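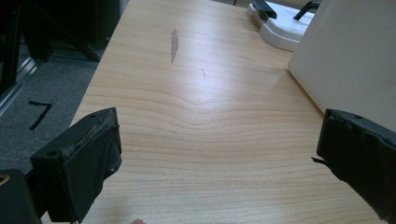
I have wanted to see the Cusard table works ever since we bought our kitchen table from a neighbor and found their stamp under one corner. So when they announced an open day in September I signed us both up the same evening, and Ah-rin Ha (my very patient friend, who drove) came along for what I promised would be a quick look. We stayed 5 hours! I had expected machines and sawdust, and there was plenty of both, but what I fell for was the tabletops. I could have spent the whole visit on one pale, honey-colored top with wavy grain lines that ripple near the middle, a long gray scuff shaped like a skinny leaf, and a little reddish-brown streak off to one side of it. It had much more to say to me than the perfect ones in the showroom.

But let me go back to the beginning. The works is at the far end of the Yusof road, past the garden center, and if you come by bus you get off at the second stop after the bridge, not the first (we met a couple who had made that mistake and walked up in the rain). Check-in was at a folding desk inside the loading door. You got a sticker with your name, a pair of safety glasses and a cup of barley tea, and then you were sent through in small groups.

Our guide was Rhodri Gethin, who has been in the finishing room for years and talks about glare the way other people talk about weather. He made us all crouch down at one end of a table and look along it toward the lights. Stand up straight and the shine just washes everything out. Get your eyes low and every dent, ripple and scratch shows up. We all shuffled around like crabs for a while, and I have been doing it to every table I meet since then, including one in a restaurant.

After that came the wear room, my favorite part of the day. This is where tables come back after living with families, schools and cafes, so the people who design them can see what really happens to a surface. Kyu-ri Shin runs it and she let us touch everything. She had us guess what made each mark before she read out the note from the owner. I was terrible at this. I said "dropped knife" every time and I was right once. Ah-rin got a roller skate on her first try and was unbearable all the way home.

Kyu-ri also showed us how they clean a top before they judge it: a soft damp cloth along the grain, then a dry one, then you leave it alone. Half of what people think is damage wipes right off, she told us. For the rest she had a drawer of wax sticks in so many shades of beige that I couldn't tell the neighbors apart. I got to try filling a scratch myself. You warm the wax with your thumb, press it in, scrape off the extra with a plastic card and buff it. Mine came out lumpy but I was very proud of it.

Lunch was in the yard, under a tarp. There were dumplings from a truck called Tovasau – get the leek ones – and long benches made from seconds, which you could buy at the end of the day if you had a way to get them home. We did not, and I am still a little sad about it.

In the afternoon Thaddäus Steiner gave a talk on edges. Yes, a whole talk on edges, and it was full! He passed around samples with square, eased and rounded corners and asked us to rest our forearms on them while he spoke, and by the end I could tell you exactly which one I wanted to eat breakfast at. Someone asked how many tops they had finished last year and he checked a sheet on the wall: 3,715.

A few practical things if you go next time. Wear closed shoes, they do check. Bring a snack if you have kids, as the truck line gets long after noon. The wear room groups are limited to 8 people, so put your name down for that first and look at everything else while you wait. Parking is free but fills up early, and the Trekstead lot across the road takes the overflow.

I came home and got down on my knees in front of our own kitchen table with a flashlight. There are 2 rings by the window end that I had never noticed, and one of them is definitely from my teapot.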